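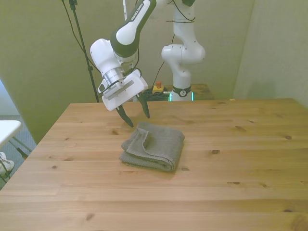

Progress report to Kisano, June
Towel-folding cell, Tivstead

The arm logged 644 folding cycles this period and lost 38, mostly to a cable that snagged whenever the wrist turned far enough to be useful. Randa Masri rerouted it with more slack and two new ties. The old ties had been rated for life, though whose was left open.

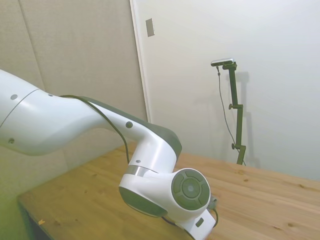 Wrist joint and cable run, Tivstead cell.

Archie Crichton redid the gripper zero and the camera calibration -- twice, the first set having been saved over by the second arm's. Files now carry the arm's name, a breakthrough we offer at no extra charge.

Still open: spare finger pads from Flirnent, ordered and reordered.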